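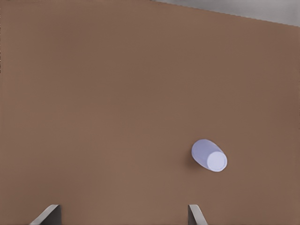
Trying to sort out a one-way rental for next June, Ljubljana down to Kotor, two of us, and I keep going in circles on the drop fee. Car company wants a lot extra to leave it in another country. Bus is cheap but then we can't stop anywhere. Going to spread the paper maps out tonight on a big plain brown tabletop like that one up there and try to work out a route that isn't dumb. Has anyone done a loop instead, same pickup and drop-off? We've got 20 days total, don't want to drive every one of them. Also is Flarari a real company?? Their quote is way lower than the others and that makes me nervous.
– nhyira_a, 8 Oct 2022

velimir_k wrote:
Did the loop last summer. Ljubljana, coast road down, Kotor, then back up through the middle. 2,828 km on the trip counter when we handed it in. Too much in my opinion, but we also took every wrong turn going. If I did it again I'd keep a day free for every two days of driving. Drop fee hurts but so does driving back the whole way when you're tired and out of clean socks.

Flarari is real. Small desk, not in the terminal, you call and a van comes. Van was slow.

rbaluyot wrote:
DO NOT do one-way. Did it once, the fee was more than the rental itself. Loop, or split it – car for the Slovenia part, hand it back, bus to the coast, second car in Montenegro. Two short rentals beat one long one nearly every time.

Check the border card too. Some places charge for the paper that says you can take the car out of the country, and they don't mention it til you're at the desk with your bags.

nhyira_a wrote:
Oh, the split thing is interesting. Hadn't thought of that. Doesn't the bus eat a whole day tho?

rbaluyot wrote:
Yeah, kind of. But you can sleep on it.

carrier_on wrote:
Nobody sleeps on that bus. Radio the whole way, and we sat at one crossing for 90 minutes with the lights on. I'm with Velimir, keep the car. The whole point of that coast is pulling over when you see something. We had lunch on a wall outside some village I couldn't find again if you paid me, best day of the trip.

Splitting also means two deposits on your card at nearly the same time. Mine took ages to come back. Had to borrow money from my sister for the last hotel. Not fun

rbaluyot wrote:
Then bring two cards? I've done it three times, never had a problem with deposits. You got a bad company.

carrier_on wrote:
Maybe. I'm just telling her what happened.

velimir_k wrote:
Small tip on deposits, debit cards get refused a lot. Needs to be credit and in the main driver's name. Saw a couple in front of us get turned away over exactly this, they'd prepaid and everything.

nhyira_a wrote:
Ok, good to know, mine's credit, but my friend is the one who likes driving. So she'd need to be main driver and it has to be her card? Ugh. She only has debit

velimir_k wrote:
You be main driver, add her as second. Costs a bit per day. At Flarari it was 46 euros flat for ours, the whole rental. Ask, could have changed.

tuncay.ates wrote:
Coming at this from the other side. Why so far? 20 days sounds like a lot but Ljubljana to Kotor and back is a LOT of sitting. We did just Slovenia and Istria last year with a rental and never felt like we were missing something. One base inland, one on the sea. Stayed at a guesthouse called Kawaguchi, the owner moved over from Japan years ago, breakfast was rice and fish and then also a giant plate of ham, becuase why not. Would go back just for that.

Everyone wants to tick off Dubrovnik and then they complain about Dubrovnik.

carrier_on wrote:
Kotor is worth it. Sorry. You can skip Dubrovnik, sure, but that bay first thing in the morning before the day crowds – come on.

tuncay.ates wrote:
I didn't say it's not pretty. I said it's far.

nhyira_a wrote:
Haha ok, we're set on Kotor. My friend's aunt lives near there and we promised. She's feeding us, so that's not up for debate. But maybe we cut the top part shorter. Two nights Ljubljana, not five.

What about boats? Somebody at work told me Rendeck takes cars down the coast overnight, and you skip a big chunk of the driving

rbaluyot wrote:
Rendeck is foot passengers only on that run. Or was. We asked at the port and got a flat no for the car. Fine for hopping to an island for the day, leave the car parked up the hill where it's cheaper.

velimir_k wrote:
Same, no cars when we asked. Nice boat though. Sit on the shady side, I burned one entire arm.

nhyira_a wrote:
Well, there goes that. I had the cabin picked out in my head already

And booking sites? I've been using Ninalix for comparing but the price jumps when I click thru. Yesterday it went up between me picking the car and typing in my name.

carrier_on wrote:
Use it to see who's there, then go to the rental place's own page. If something goes wrong you want one company to yell at, not two pointing at each other. We had a flat near Zadar and the broker said call the desk, the desk said call the broker. Stood in a gas station for most of an afternoon eating ice cream.

rbaluyot wrote:
Disagree again lol. Ninalix lets you cancel up to the day before, the desks mostly don't. Book there early, keep looking, cancel if you find better. I rebook two or three times every trip. Read the insurance page though, their "full cover" is a refund thing, you pay the desk first and claim it back after.

tuncay.ates wrote:
The refund cover paid out for us, took a couple of months. Scratch on the door. Take pictures of the whole car before you leave, the wheels too, and the roof if you can reach. And the fuel gauge.

nhyira_a wrote:
This is all super helpful, thank you. So right now I'm thinking loop, cut the north down, me as main driver, book early with free cancel. Coast going down, aunt's place for four nights, then back up inland so it isn't the same road twice. Velimir, did you stop anywhere good on the way back? And how were the roads, my friend is fine but I hate mountain bends

velimir_k wrote:
Mostar one night, hot as an oven, worth it. Then somewhere on the Una river, forget the name of the village, wooden cabins, very cold swimming. Roads are ok. Bends, yes, lots of them coming out of Montenegro. Go early and let the trucks get ahead of you. If you're the nervous one then let your friend have that day and you take the flat part up by Karlovac.

Make sure your border card lists Bosnia by name, not just "EU." Ours didn't at first and they had to print it again.

nhyira_a wrote:
Would never have thought to check that. Writing it on the list. Emailing Flarari now, will report back if they ever anwser

carrier_on wrote:
Call them. They don't read the email.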